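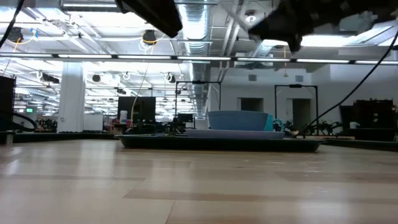 Section 5. Setting Up the Wreath-Laying and Parade Ground

This section covers the ground layout for the Ranano Remembrance Day ceremony, held each October at the Drukuria garrison memorial. It replaces the sheet dated 9/8/20. Seating for invited families is covered in Section 6.

5.1 Before you start

You will need the site plan, the long tape, white marking paint, rope and stakes, and the key to the flagpole locker. The key is held by Ilaria Costa at the veterans' office and must be signed for.

5.2 Marking the ground

1. Find the brass survey pin at the foot of the memorial steps. All distances are taken from this pin.
2. Run the tape due south for 300 feet and mark the end point. This is the saluting line.
3. Mark the band position on the east side, level with the second lamp post.
4. Mark the color party position 9 paces in front of the steps.
5. Rope off the west lawn. Leave the gate on Mudaliar Street clear for the ambulance.

Note: The lawn slopes toward the street. Pull the tape tight and check the saluting line again before painting it.
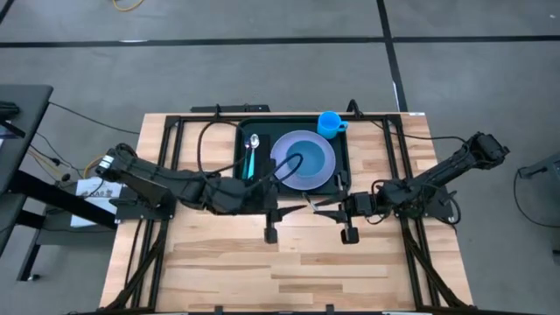
5.3 Flags

1. Unlock the halyard box and check the rope for fraying along its full length.
2. Attach the national flag to the center pole and the regimental flag to the left pole.
3. Raise both flags to the top, then lower them to half-staff.
4. Tie off with two full turns on the cleat and close the box.

Caution: Do not raise flags in high wind. The left pole has a cracked base plate and is waiting for repair. If in doubt, use the indoor stands.

5.4 Wreaths

Wreaths are laid in the order given on the program. The Tivier regiment goes first, followed by the other units by date of founding, then civic groups. Place the stands on the lowest step with the name cards facing the crowd.

The roll of honor has 574 names and is read in full. Put the reader's lectern to the right of the steps and test the microphone from the saluting line.

5.5 Final check

Walk the route with the parade marshal, Cosimo Barbieri, one hour before the gates open. He signs the ground sheet. Changes after that point go through him by radio on channel 5.

Note: If the parade is moved indoors, skip 5.2 and follow the drill hall plan in Appendix B.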